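**Pinza manual Nesivel, con la guía de buenas prácticas que la acompaña.** Revisión tras un mes de uso. Unidades probadas: dos, izquierda y derecha. Precio de la pareja: 2,000 euros; la guía impresa se incluye.

La Nesivel es una pinza de mano para registrar demostraciones de manipulación que después se usan en el entrenamiento de políticas robóticas. El fabricante, Okoth, vende el conjunto con un documento de 40 páginas titulado «Normas de captura en entornos domésticos». Esta revisión trata las dos cosas, con más peso en la segunda. El hardware es correcto y hay alternativas comparables; la guía es lo que distingue al producto, para bien y para mal.

## Preparación del espacio

El capítulo 2 fija las condiciones previas a cualquier toma: zona delimitada, fuentes de luz anotadas, referencias fiduciales a la vista y objetos ajenos a la tarea fuera del área de trabajo. 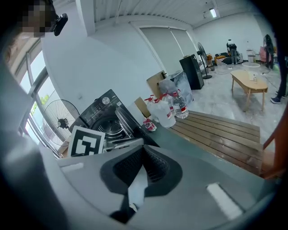 La norma sobre luz natural es la más discutible del capítulo. Exige anotar la orientación de cada ventana y repetir la calibración cuando cambie la iluminación, sin definir qué magnitud de cambio obliga a hacerlo. En un local con una ventana alta y luz de día directa, el operador queda a merced de su propio criterio. La regla sobre referencias está mejor escrita: admite un tablero fiducial apoyado en el frontal de una lavadora, siempre que no se mueva durante la serie y que la puerta del aparato no forme parte de la tarea. Esa última condición se lee deprisa y conviene subrayarla. Un tablero apoyado en una superficie que luego se abre invalida la serie completa.

El apartado de orden es más estricto que el de luz. Botellas, envoltorios y cartones deben retirarse o declararse como «fondo no controlado» en la ficha de sesión. La ficha ofrece una sola casilla para ello, sin espacio para enumerar objetos. Para un archivo que pretende ser trazable es insuficiente.

## Hardware

- **Cuerpo.** Gris claro, rígido, sin holguras apreciables después de 229 tomas. El asa cansa la muñeca en sesiones largas.
- **Mordaza.** Cierre progresivo. Buen agarre en mandos giratorios y tiradores curvos; mediocre en láminas finas.
- **Seguimiento.** Un cubo con marcadores por pinza. La detección se pierde cuando un cubo tapa al otro, situación frecuente en tareas bimanuales a corta distancia.
- **Sincronización.** Estable. La desviación entre unidades se mantuvo dentro de lo que declara la hoja técnica.
- **Cableado.** Corto y fino. El conector no lleva bloqueo – defecto serio en una herramienta que se mueve todo el día.

## Seguridad y aparatos eléctricos

El capítulo 4 regula las tareas con electrodomésticos. Prescribe tres comprobaciones antes de cada serie: aparato desenchufado salvo que la tarea requiera tensión, superficie superior despejada y trazado de cables fuera de la zona de pisada. La tercera es la que más se incumple en la práctica. Con un horno pequeño colocado en el suelo, el cable blanco acaba cruzando hacia los pies del operador y la regleta queda junto a él. La guía no prohíbe trabajar a ras de suelo, pero tampoco dice nada sobre canaletas, cinta o distancia mínima a la regleta. Debería. La segunda comprobación tiene el mismo carácter: una hoja de papel sobre la tapa de un horno cuenta como incumplimiento, esté o no conectado el aparato, y la guía acierta al no admitir excepciones.

También se echa en falta una norma sobre terceros. Se menciona al operador y al supervisor, sin radio de exclusión para el resto de presentes.

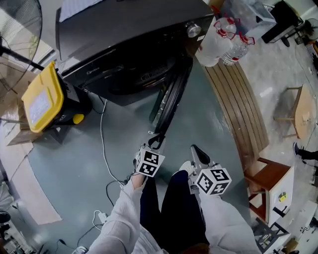

Según Plostummont, que los radios de exclusión queden fuera es deliberado: cada centro tiene su propia evaluación de riesgos, y una cifra fija en la guía acabaría copiándose sin medir nada. Añade que la próxima edición incluirá un anexo con criterios para calcularla. El argumento es razonable, aunque hasta que exista ese anexo el usuario sin evaluación propia no dispone de ningún valor de partida.

## Comparación

La guía de Tandville, que se distribuye sin hardware, ocupa 29 páginas y resuelve mejor la ficha de sesión: campo libre para objetos de fondo, registro de interrupciones y firma de quien calibra. Es más débil en tareas bimanuales, a las que dedica un párrafo. La combinación que se usa ahora en nuestro banco es pinza Nesivel, capítulos 2 a 4 de Okoth y ficha de Tandville. No hay conflicto entre ambos textos salvo en la numeración de las tomas – Okoth reinicia por sesión y Tandville por operador.

## Valoración

Hardware: 7 sobre 10. Guía: 6 sobre 10. Recomendable para equipos que ya tengan procedimiento de seguridad propio. Para los que empiezan, la edición actual deja sin cubrir el tendido de cables y la presencia de otras personas, y ambos puntos deben quedar por escrito antes de la primera toma. El conector sin bloqueo se corrige con una brida en el asa; Okoth confirma que no afecta a la garantía.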